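Library > Working Life > Work Surfaces and Workrooms > Chapter 5

August
By Aarne Lindqvist

Chapter 5
The Color of the Work Surface

In the last chapter we looked at the height of the table and at the reach of the arm. Now we come to a question that students often consider a matter of taste, namely the color of the surface on which the work is done. It is partly a matter of taste. But a person who sits at a table for a full working day has the surface in view during almost all of that time, and the eye must adjust to it again and again.

After reading this chapter you should be able to explain the difference between color and lightness, to judge whether a surface is suitable for a given task, and to carry out a simple contrast test without instruments.

5.1 A case from Britlow

The repair workshop in Britlow was moved to a new building when the old one became too small. The manager, Mrs. Merel, ordered white tables for all the rooms. She wanted the rooms to be bright, and on the first morning everybody agreed that they were. After two weeks the complaints began. The people who repaired watches and small clocks said that their eyes were tired before lunch. Those who worked with dark cloth in the next room said the same, but those who wrote letters and sorted invoices were quite satisfied.

Mrs. Merel first believed that the lamps were too strong, and she had a part of them removed. This made the matter worse. The white table was still the brightest thing in view, but now the small parts lying on it were harder to see. A visiting adviser, Mr. Aaltonen, laid a sheet of brown wrapping paper over one of the tables and asked a watch repairer to work on it until the afternoon break. The repairer did not want to give the paper back.

We will return to this case several times. Before you read further, please write down in your own words why the office workers had no complaints.

5.2 Color and lightness

In everyday speech we say that a table is brown, white or gray, and we think that we have said enough. For our purpose we have said only a part. Two brown tables can differ so much in lightness that one of them is suitable for fine work and the other is not.

Lightness tells us how much of the falling light the surface sends back. A clean white paint can send back up to 80 percent of it. A medium brown sends back far less, and black sends back very little. The color in the narrow sense, that is, whether the surface is reddish, yellowish or bluish, has a smaller influence on how tired the eyes become, but it does have an influence on how easily we find an object of a similar color.

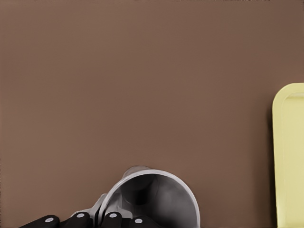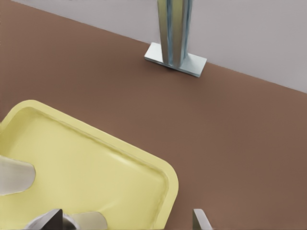

Matte brown surfaces.

There is a third property, and it is often forgotten in the shop where tables are chosen from small samples. This is gloss. A glossy surface works like a weak mirror and shows the lamp to the worker. When the worker moves the head, the reflection moves also, and the eye follows it without wanting to. A dark glossy table can for this reason be more tiring than a light matte one. In Britlow the white tables were glossy, so the workers had both troubles at the same time.

5.3 The contrast test

The Rasari method, which we use in this book, needs only the objects of the daily work and a second person. Put the smallest object on the surface, under the usual lamp. Stand at the usual distance with your eyes closed, while the second person moves the object to another place. Open your eyes and find it. If you must search, the contrast is too low for this task.

Repeat the test with the darkest and with the lightest object you use. Most surfaces do well with one and poorly with the other. A surface of medium lightness is usually a fair choice for mixed work, but it is seldom the best choice for one single kind of object. Steel screws, for instance, are easily found on dark green, and black thread is best handled on something pale.

Keep your notes from the test. You will need them in section 5.4, where we add the light from the window.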